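Sostarance Gray Picking Bin, Sloped Wall

Item 419
Made by Usteck for Sostarance
Sold singly or in packs of 2

The Sostarance sloped-wall bin is an open rectangular container for small mixed goods. It is used at packing benches, returns desks and sorting stations, where items of different shapes end up together and have to be taken out one at a time. The walls lean inward toward the floor, so round items move to the middle and stay within reach.

Color is slate gray on all four walls. We get asked for white and blue. Neither is planned for this size, but the smaller Altley tray comes in both.

What fits

The bin suits loose goods such as fruit, balls, small toys, bottles and boxed parts. It is open at the top and has no dividers. If you need to keep two kinds of goods apart, the Besnard insert drops in across the short side and lifts out without tools. The insert is sold separately and does not fit bins bought before June, when the rim was changed.

Long items should go in flat. Anything that stands higher than the rim will get in the way if bins are kept on a shelf.

Surface and wear

The floor takes most of the wear. Expect scratches within the first weeks if you handle metal or hard plastic goods. They are a matter of looks only and are not covered by the warranty. A cracked wall or a split rim is covered — send us a photo and the order number.

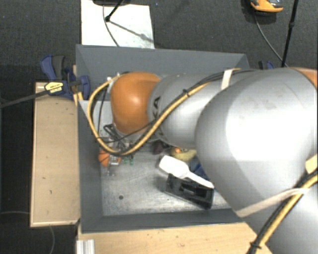
Wipe the bin out with a damp cloth and mild soap. Do not use wire wool or scouring powder. Dried fruit juice and label glue come off with warm water if left to soak for a few minutes. Let the bin dry before putting boxed goods back in.

Placing the bin

Set it on a flat bench with the long side facing the person or equipment doing the picking. Leave a hand's width clear all the way around for lifting it out. Rubber feet are included in the bag with the paperwork and press into the four corners underneath.

Ordering

Minimum order is one bin. Orders of 100 or more ship on pallets, and we hold up to 2,000 in stock at the Altley warehouse. Larger orders are made to date — please ask before you plan around them. Besnard inserts ship in their own carton and may arrive on a different day.

Page updated 13 December 2021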